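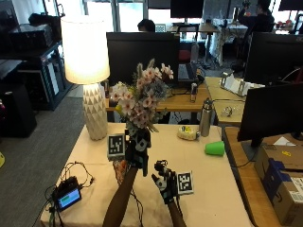 My neighbor was of the opinion that a houseguest should be gone by the third morning, and that a host who serves pancakes on that morning has only himself to blame. She told me this over the fence in April, with the air of a woman who had recently served pancakes.

I had asked because I was about to become a guest myself. Friends in Starnia had offered their spare room for as long as I liked, which is a phrase with a great deal of fine print. As long as I liked was a month. As long as they liked was 2 nights, possibly fewer if I brought the guitar.

The spare room is a strange place to sleep. It belongs to the exercise bike for most of the year, and the bike resents you. There is a lamp whose switch is on the cord, behind the bed, under something. The closet holds 55 hangers and every one of them is taken. The towels have been laid out in three sizes, and you will spend the whole visit drying your hands on the one that was meant for your feet.

Then there is breakfast. Guests wake at six and lie there listening for plumbing, afraid to go down first. Hosts wake at six and lie there too, afraid of waking the guests. In Starnia we all kept this up until past nine, at which point the dog gave in and barked, and four hungry adults came out onto the landing claiming to have slept wonderfully.

What to bring is another matter. Wine gets opened and so doesn't count. Candles go in the drawer with the other candles. In Havar, where I stayed for a week some years ago, I turned up with a cheese that had seemed modest in the store and had grown in character over 400 miles of highway. My hosts were very kind about it. It lived on the porch.

I have also been on the other side. The couple who came to us from Gimell were perfect guests, which was awful. They stripped the bed. They found the good knife and sharpened it. They rearranged the dishwasher without a word, and it held more. By the second evening I was hiding in the garage with a sandwich, wishing they would break something.

The ones we still talk about fondly stayed five nights, used all the hot water and left a sock behind the radiator. They also did the crossword out loud and laughed at my stories, including the long one about the ferry. I would have them back tomorrow – or at any rate next spring, once the water bill has faded.

As for Starnia, I left after the second night, as required. There was a short struggle in the driveway in which they begged me to stay and I said I really couldn't, and all of us played our parts well. I was 2 miles down the road when I remembered the guitar.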